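Call for Participants: The Everyday Steps Study

If you have ever bought a pedometer or a fitness band with the best of intentions, worn it faithfully for a few weeks, and then found it months later at the bottom of a drawer, we would love to hear from you. (If you are still wearing yours, we would love to hear from you too!) Our small research team at the Uswood Center for Daily Health is looking for adults who are willing to wear a simple step counter through the summer and tell us, in their own words, what it is like to live with one.

We are interested in walking, of course, but we are even more interested in the ordinary things that get in its way — the school pickup, the sore knee, the week when it rains every evening. Most of what has been written on step counting looks at the numbers alone. We want to read your notes as well, and we promise that somebody on the team really will read every one of them.

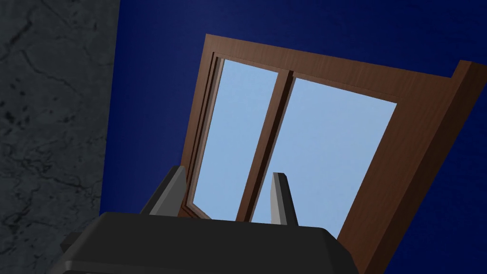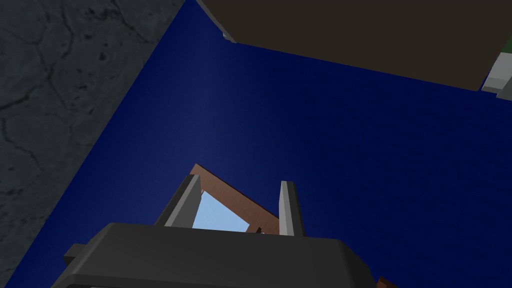
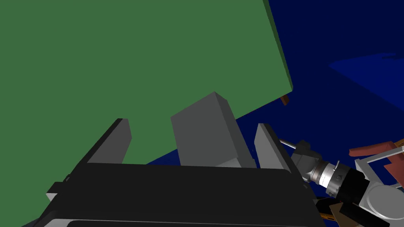 Uswood Health Notes, Issue 36, page 2

Who can take part

You are welcome to apply if you are 18 or older, live within an easy bus ride of Uswood or Jivville, and can walk for ten minutes at a time, with a cane or walker if you use one. You do not need to be trying to lose weight, and you certainly do not need to be fit. People who walk very little at the moment are especially welcome. We hope to enroll 283 people altogether, and we would like them to be as mixed a group as the two towns themselves.

We are sorry to say that we cannot enroll anyone who is pregnant, who has had surgery in the past six months, or whose doctor has asked them to limit walking. If you are unsure whether one of these applies to you, please ask us before you rule yourself out. Setareh Shahbazi answers those questions herself and is happy to talk things over by phone.

What we will ask you to do

You will come in for a first visit, which takes an hour or a little longer if you enjoy chatting as much as we do. We will measure your height, weight and blood pressure, go through the consent form together, and show you how the Prirkis step counter clips on to a waistband or pocket. It has no screen, and it does not buzz or send you messages. You wear it from the time you get dressed until you go to bed, and take it off for showers and swimming.

Once a week you will fill out a short diary page, on paper or online, whichever you like better. There are no wrong answers, and a week in which you forgot the counter entirely is still a week we want to know about. At the end of the study you will come back for a second visit, return the counter, and sit down with Keyvan Vahidi or Roya Nouri for a conversation on how it all went. These conversations are recorded, with your permission, and your name is removed before anyone else on the team listens to them.

What you will receive

Everyone who completes both visits receives a $100 grocery card, along with bus fare for each trip. You may also have a printed copy of your own step record and your measurements, and if you want to share them with your doctor we can put them in an envelope for you to take along. If you decide partway through that the study is not for you, you may stop at any time without giving a reason, and we will still cover your bus fare home.

Visits take place in the Tabrizi Building, on the ground floor, just past the pharmacy. There is level access from the parking lot, and the waiting room has a corner for children, so please do bring them if that makes it easier to come. Evening appointments are available, but they fill up quickly.

How to apply

Call or stop by the front desk in the Tabrizi Building and ask for the Everyday Steps sign-up sheet. Tahmineh Vahidi will take your name and a phone number, and one of us will call you back to ask a few questions and find a time that suits you. First visits begin in July. If you know a neighbor or a relative who might enjoy taking part, please pass this page along — couples and friends are welcome to sign up together, though each person will need to keep a separate diary.

With thanks, and hoping to meet you soon,

Elaheh Naseri
Study lead, Everyday Steps
Uswood Center for Daily Health

Posted 31 May 2024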